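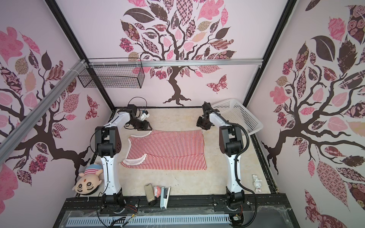

15 June 2022
By Žofie Gajdoš

Zulema Salinas has a mug of tea in one hand and a cable in the other, and she wants me to look at the cable. "See that? No, bend it. Bend it more." I bend it. It feels like a cable. "Right, well, that one cost us most of March," she says, and puts it back in the drawer as if it might bite.

I'd come to Purwood to hear about folding. The company has spent a good while teaching a pair of arms to handle clothes, and I had a list of questions about sleeves and buttons and whether I'd ever be able to stop ironing. We got to perhaps two of them. Everyone in the building wanted to talk about the fault instead, and after ten minutes so did I!

It went like this. The arms would reach for a top, both together, nice and steady, and then now and again the left one would stop taking notice of the right. It would grip its corner and pull. "You know when two people fold a sheet and one of them wanders off?" says Zulema. "It was that, with a lot more strength behind it." The first garment to suffer was a child's vest, which came apart at the shoulder seam. The second was a tea towel. The third time, the arm missed the cloth altogether and pressed its fingers straight down into the floor until the motor gave up and threw an error.

The error was number 3044, and I've now heard it said out loud so often that I could pick it out in my sleep. The manual gives it one line: "Position lost, restart joint." So they restarted the joint. Then they restarted it again. Vojtěch Vrabec, who looks after the software, kept a tally in pencil on the back of a delivery note, and by the end he had 71 marks on it.

"I was sure it was me," he told me, quite cheerfully for a man describing weeks of misery. "I rewrote the part that keeps the two sides in step. Then I wrote it again, worse." He tried running everything at half speed. He tried different floors, different lights, shirts with sleeves and shirts without. Striped things got the blame for a few days (the idea was that the wrist cameras couldn't tell one line from the next) and Zulema says there was some quite heated talk about stripes in the kitchen.
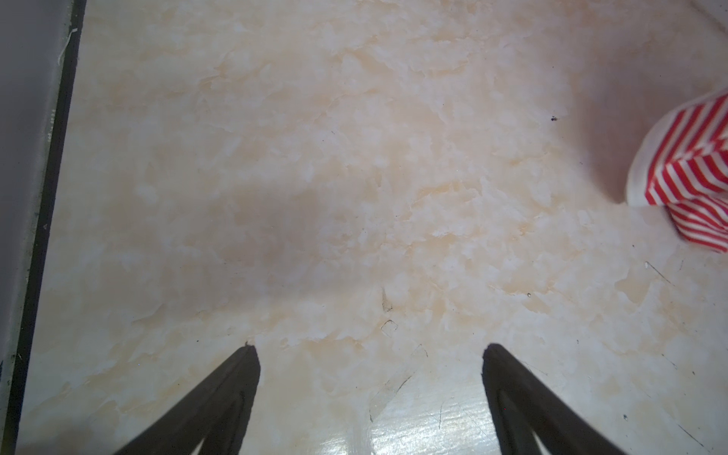
What they hadn't looked at was the wiring, mainly as it had passed every test they gave it. But they'd tested it with the arm parked. Cường Trình, who came over from Clastonik to help for what was meant to be an afternoon, asked if he could hold the meter on the cable while someone moved the elbow by hand. Up, fine. Down, fine. Up and twisted inwards, the way it goes when it's reaching over for a collar, and the reading dropped out for a moment and came back.

"He didn't even look pleased," says Zulema. "I'd have been dancing."

One wire inside the sleeve had cracked. It touched nearly all the time, so the arm nearly always knew where it was, and when it didn't, it went on with the last position it had been given and pulled towards that. Cường thinks it had been bent too sharply at the clamp from the day it was fitted. He was polite about whose clamp it was. I asked him and he talked about strain relief for a while.

The bit that bothers Zulema is the safety side. There's a rule that you don't put your hands in while the arms are live, and she says people kept to it, mostly. "Mostly is the word I didn't like hearing myself say." She'd reached in once to straighten a hem. The arm didn't move. She says she thought about it on the bus home and then again at about three in the morning, and the next day she ordered a second stop button, a big one, from Pandateck.

Now there's a button on each side, and the arms also cut out if the two of them disagree about where they are for longer than a blink. Vojtěch set that last limit far too tight to begin with, so for two days nothing got folded at all. The cables get flexed by hand every Monday with the meter on, and they're swapped after 2000 cycles whether they look tired or not. Miroslava Jurčo, who does the buying, had a few words to say about the price of that. "I said yes," she tells me. "I just said it slowly."

I did ask about the ironing in the end. Zulema laughed for rather a long time, and then said they'd had a good run of sleeveless tops lately, and shirts with collars were still on the list for later in the year. She gave me the cracked cable to take away, then changed her mind and put it back in the drawer.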